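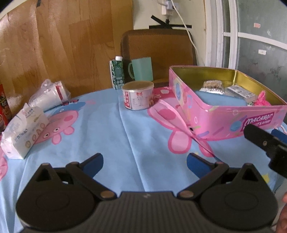 Does automating a packing line reduce the work on it?

It moves the work. At Grada, sorting mixed small goods took 19 people on hand stations before August. Four of them now supervise the cells and clear faults. The rest were assigned to labeling, returns and recording grips by hand for the Lekus software.

The recording job has no pay grade of its own. It is listed as general handling, although a poor session can spoil 800 later picks. Soft packs, tins and plastic bags each need a separate approach, and the operator decides which one.
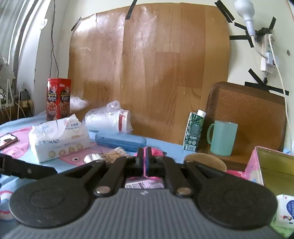 Ismail wrote back that the grade should wait until the software is stable, as the task may be gone in a year. I disagree. Short-lived work is still work, and the rate should be set before the next cell is installed at Drokau.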